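**Ticket: Bemmont heating app keeps dropping the schedule**
Opened by: Hafiz Hartono
Status: open (again)

Hi, me again, sorry! I closed the last one too soon. The schedule stuck for most of a week, I told everyone at home it was fixed, and then on 13th November I got up to a freezing house and the app saying "No programme found". So I'm putting the whole story in one place and hopefully whoever picks this up won't have to ask me for it all over again.

The setup is a Bemmont thermostat in the hall, the little Bemmont hub plugged into the router, and the app on my phone and my wife's tablet. The router is a Tudum one that came with the broadband. It all went in back in August, when of course we didn't need any heating, so I've no idea whether it ever worked properly.

What I've tried so far:

- Turned the hub off at the wall, waited, turned it back on. Schedule came back for one evening, then gone.
- Deleted the app and put it back. No change, and I had to type in all the times again (grr).
- Changed the thermostat batteries. It was showing two bars before and shows full now, same problem.
- Moved the hub off the top of the router, as your colleague suggested. It's on a longer cable now and the signal reading went up to 52, whatever that's out of.

The boost button on the thermostat itself works every time, so I don't think it's the boiler. The chap from Yatsenko who services it agreed and said to come back to you lot.

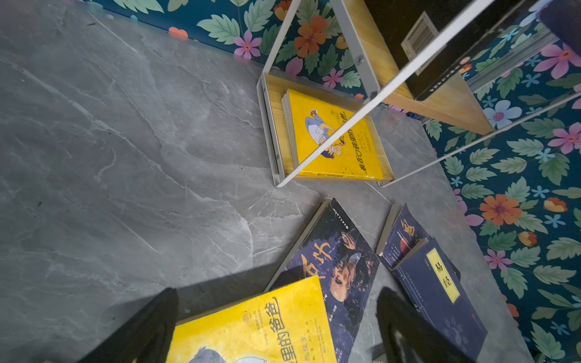 The error code, when I get one, is 2000. Your help page goes up to 200-something and then stops, so I couldn't look it up. It only appears on the tablet, my phone just sits there with the spinning circle.

One more thing, and it might be nothing. The app thinks we live in Urnberg. We did, until last year, but I changed the address when I set up the new hub and it still says Urnberg at the top of the weather bit. Could it be fetching the schedule for the old house? I did have an older Bemmont thermostat there on the same email, and I never took it off the account because I couldn't find where you do that.

**Update, same day, evening**

Found it! It's under Account, then Homes, then a tiny grey arrow. The old house was still in there and marked as the main one. I've swapped them over but haven't deleted the old one in case that wipes everything. Schedule typed in again, showing on both the phone and the tablet.

Please leave this open for now, and could someone tell me if it's safe to delete the Urnberg home?

Thanks, Hafiz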